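Rinbridge 'zero waste' canteen trial: where are the numbers?

By Impi Hirvonen
08/01/2016
11 comments | 33 shares

Rinbridge council says its trial of reusable lunch trays and boxes has been "a clear success" and wants to extend it to every canteen it runs from March. Anyone hoping to find out what the success consisted of will have to take the council's word for it.

The trial ran through the autumn term at the civic offices and the sixth form college on Dorno Road. Disposable plates and cartons were taken away and diners were given plastic trays and lidded boxes, to be handed back at a counter by the door. The supplier, Claltari, washed them overnight at its own site and brought them back in the morning.

A four-page summary put out this week says the scheme was "warmly received" and "significantly reduced" the amount of rubbish leaving both buildings. It does not say how much rubbish left the buildings before, or how much leaves them now. I asked the press office for the weights and was told the bins had not been weighed. The reduction was "based on staff observation".

What the summary does give is a survey. It says 97 per cent of those asked would be happy to see the trays stay. Turn to the last page and you find that the form was handed out at the return counter, to people who were in the middle of returning a tray. Those who had given up on the canteen and gone to the sandwich shop over the road were not there to be asked.

Kristóf Kocsis, who runs that sandwich shop, says his lunchtime trade went up in October and has not come down again. He is hardly a neutral party, but he has till receipts, which puts him ahead of the council.

"They come in and tell me they don't want to queue twice," he said. "Once for the food and once to give the box back. They only get half an hour." 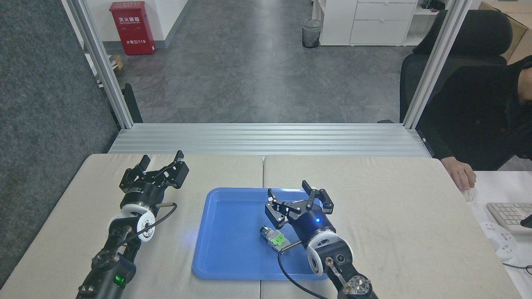
Then there is the matter of what went missing. The council bought 778 boxes at the start of term, and the summary says "some natural loss" took place. Pressed on this, a spokeswoman said a full stock check had not been done, but that losses were "in line with expectations". She could not tell me what the expectations had been.

It is a dull point, but it is the one the whole scheme hangs on. A sturdy box takes more plastic and more energy to make than a throwaway carton, and it only comes out ahead if it is used again and again. If a good share of them are sitting in kitchen cupboards across town with leftover curry in them, the sums look rather different. The same goes for the washing. Claltari's site is on the far side of the ring road, and a van makes the trip both ways every working day. The van does not appear in the summary at all.

Nantana Duangkaew, who speaks for the council on waste, defended the trial when I rang her on Thursday. She said it was always meant as a test of whether people would put up with the change, and that harder figures would come once it was running at full size.

"If we waited for perfect data we would never do anything," she said. "People can see with their own eyes that the bins are emptier."

Perhaps they can. But the bins would also be emptier if fewer people were eating there, and the council has not published the number of meals sold. I asked for that as well. The canteens are run under contract and the sales are, it seems, commercially sensitive.

Not everyone on the council is convinced. Uthai Chantharasri, who sits on the opposition benches, said he supported the aim and had used the trays himself without any bother, but would not vote for the March roll-out on the strength of the document in front of him.

"I've had more detail from a school fête," he said. "I want to know what we paid, what we lost and what we saved. It's three lines on a sheet of paper."

The cost is another gap. Diners pay nothing extra for a tray – no deposit was charged, which may have something to do with the missing boxes – so the bill for washing and delivery falls on the council. The spokeswoman said the contract was "competitive". Claltari did not return two calls.

None of this means reusable trays are a bad idea. Chalerm Ruangrit, who ran the kitchens at Tlapale hospital before he retired, used them there for years and says they worked well enough, mostly since the washing was done in the basement and patients were not in a position to walk off with anything.

"You want your sink close by and you want to count them every Friday," he said. "If you don't count, you lose them."

The cabinet will decide on the extension later this month. The papers for the meeting include the summary, a supporting letter from the supplier and a photograph of the launch. There is no annex of figures.

Share this story | 11 comments

Related stories
Dorno Road crossing delayed again
Rinbridge market traders told to sort their own cardboard
Ring road lights to be switched off after midnight
Tlapale hospital car park charges: your letters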